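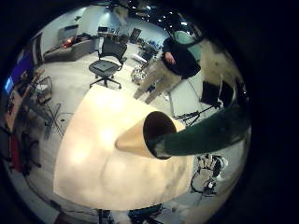

Gernia should leave the budget end alone

Every time a company with a good product has a flat quarter, someone with a spreadsheet tells it to go cheaper. This month it's Gernia's turn. The coffee machine maker sold fewer units than the analysts wanted, the shares slid, and by Sunday the papers had agreed on the cure: build a budget model, get it into supermarkets, and watch the numbers climb.

I don't believe a word of it.

The case for going cheap always sounds sensible. Millions of people would like a decent coffee machine and won't pay 580 pounds for one. Domach sells a passable machine for 95 pounds and shifts them by the lorryload. So, the thinking goes, Gernia should come down and take some of those customers away. It has the name, after all, and the name must be worth something on a cheaper box.

What it's worth is the awkward bit. People pay 580 pounds for a Gernia because it lasts, the parts can be replaced, and there's a person on the phone when the pump starts making a noise. Take those away and you have a Domach with a nicer badge. Leave them in and you can't sell it for anything like 95 pounds. I have yet to see a forecast that says which of the two they mean to do.

Jhosep Alvarado, who writes a newsletter on household goods shares that I read most weeks and argue with most weeks, says the answer is a middle model. Keep the good pump, drop the metal case, make the money back on pods. He thinks a buyer who starts small will trade up later. It's a nice theory. I'd like to see the evidence that kitchen appliances work like that. My own mother bought a cheap kettle years ago and has since moved up to exactly the same kettle.

There's also the matter of who else is down there. Domach didn't stumble into cheap machines. It owns its moulding plant, it buys in huge amounts and it's content to earn 7 pounds a unit, a margin that would have Gernia's finance people lying down in a dark room. A fight over price goes to the firm that can stand the pain longest, and Gernia has never had to stand any. Its whole head office is set up for a business where each sale pays for a good deal of hand-holding.

We've watched this before. Marulanda made lovely food mixers, the sort people left to each other in wills. Then the board decided growth lay in the discount aisle. The first year looked marvellous, because shops were filling their shelves and a shipment counts as a sale. The second year the returns came in. By the third, the people who used to buy the expensive one had started asking why they should, when the same name was stacked up by the tills at a third of the price. Marulanda still exists, in the sense that somebody owns the logo.

The reply I usually get is that doing nothing is also a risk. Fair enough, and I don't want to pretend Gernia is in perfect health. The range hasn't changed much, the website is a chore, and its repair service has slipped to the point where Jong-dae Han, a fund manager who has held the shares for longer than I have, told me he waited most of July for a new seal. That worries me far more than the lack of a supermarket model. A firm that charges for looking after you had better look after you.

If there is money to spend, it could go there. It could also go on the small office market, where Gendura charges 2,820 pounds for a machine that breaks down often enough to have its own nickname in our building. Gernia could build something better for that price and keep a proper margin on it. It would mean fewer boxes sold than a budget model, and the headline number would look dull for a while - I can hear the groaning already.

But the headline number is what got us into this conversation. Units are easy to count, so units get counted, and a firm that earns well on modest sales gets marked down against one that earns next to nothing on enormous ones.

I hold a few Gernia shares and I'm keeping them for now. If a plastic one turns up next to the bananas, I'll sell.

Views are the author's own and are not financial advice. | Contact us | © All rights reserved | Back to top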